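Stomitz Folding Starter Kit | Jiston Home Robotics

In stock. Ships from our Tallora workshop.

Can a machine do your laundry yet? Part of it! Washing and drying were handed over ages ago, and the folding in between the dryer and the drawer is where things get really interesting. The Stomitz kit is for people who want to work on that last stretch at home, in a classroom or in a small shop, without building everything from scratch.

You get a two-finger hand tool, a set of spare soft tips, the charging dock and our practice library of 700 folds. Run time is 83 minutes on a full charge, and the tips swap out in seconds (no tools, just push and twist).

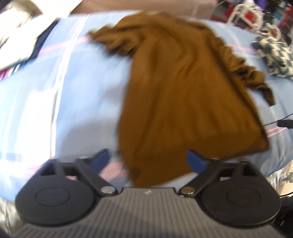
Folding is hard for a machine in a way that stacking boxes never was. A box has the same corners every time you look at it, and a sweater has a new shape whenever it moves. Take the mustard-brown piece over the plaid sheet: it's all crumpled peaks along the top, and the dark twisted strip down its right side could be a sleeve. Most of us would give it a shake and find the shoulders without thinking. Software has to work out what it's holding first, and getting it to do that well is a wonderful problem to spend an evening on.

So what works today? Towels, pillowcases and dish cloths go very nicely. T-shirts are good if they start out fairly flat. Sweaters, fitted sheets and anything with a hood still need you standing by, and socks are a coin toss. We've been using the Zhong planner since version 3 and it's much better at finding a hem than it used to be!

Good to know
Practice folds: 700
Run time: 83 minutes
Returns: 30 days, opened kits included
Software: Zhong planner, version 3 or later
Not for use with wet laundry or near an iron

Spare tips and extra docks are listed under Accessories.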